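Início | Cidade | Economia | Tecnologia | Opinião

Twal adia para julho a decisão sobre os dois braços robóticos

128 partilhas | 39 comentários

A administração da Twal, que gere apartamentos de curta duração, decidiu adiar para julho a compra de um equipamento com dois braços robóticos para a gestão das chaves. A proposta da Treline, fornecedora do sistema, ficou em cima da mesa ao lado de outra mais modesta, da Zernness, que pede menos dinheiro e oferece um braço só. A reunião começou às 10h e acabou já depois do almoço, o que na Twal se considera um sinal de interesse.

Marwan Yammine, responsável pelas compras, levou para a discussão uma folha de cálculo com 39 linhas. A primeira era o preço. As outras 38 eram tudo aquilo que o preço não inclui: instalação, formação, peças de desgaste, seguro, deslocações do técnico e uma rubrica chamada "diversos", que cresceu de versão para versão sem que alguém a tenha reclamado como sua.

"Pedi três vezes o custo de manutenção no segundo ano", disse Yammine. "Da terceira vez mandaram-me um catálogo. Muito bonito, o catálogo." 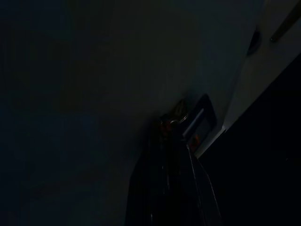
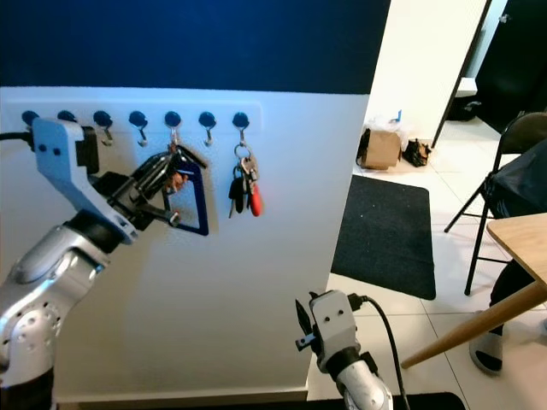

Chaves no suporte de parede. 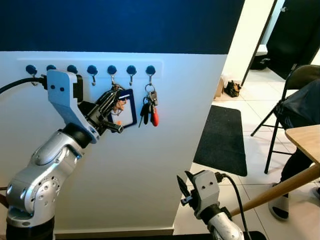
O ponto que mais dividiu a reunião foi o das garras, orçamentadas à parte e com um prazo de entrega que a Treline descreve como "a confirmar". A equipa de operações quer dois pares de reserva; a contabilidade quer nenhum. Yammine propôs que se decidisse pelo tipo de objeto a manusear e deu como exemplo o molho com a etiqueta azul de plástico, em que os dedos pretos da garra têm de se haver com argolas e chaves ao mesmo tempo. Se a Twal trocar os porta-chaves por um modelo único, argumentou, talvez se poupe nas garras. Falta saber quanto custam os porta-chaves, e a folha já ganhou mais uma linha.

A Zernness, por seu lado, garante que um braço chega. A Twal não está convencida, mas também não está convencida do contrário, e por isso pediu às duas empresas que refizessem as contas para um volume de 1.000 entregas de chaves por mês. A Treline respondeu no mesmo dia. A Zernness quis saber se o número incluía devoluções, pergunta que obrigou a Twal a uma reunião interna.

Há ainda a hipótese do aluguer, apresentada pela Randance, que financia equipamento deste género em contratos de dois anos. A prestação é simpática. O valor residual, escrito na página 2 em letra consideravelmente menor, é menos. O departamento jurídico ficou de ler o contrato até ao fim - tarefa para a qual pediu mais tempo do que a Treline pede para instalar o sistema completo.

Para já, a única despesa aprovada é a de uma tomada dupla, que fará falta em qualquer dos cenários. Foram pedidos orçamentos a eletricistas.

Relacionadas
- Randance abre escritório e procura quem atenda o telefone
- Elevador da Twal volta a funcionar, com reservas
- Aluguer ou compra: as contas que as pequenas empresas fazem tarde
- Zernness muda de logótipo e mantém os prazos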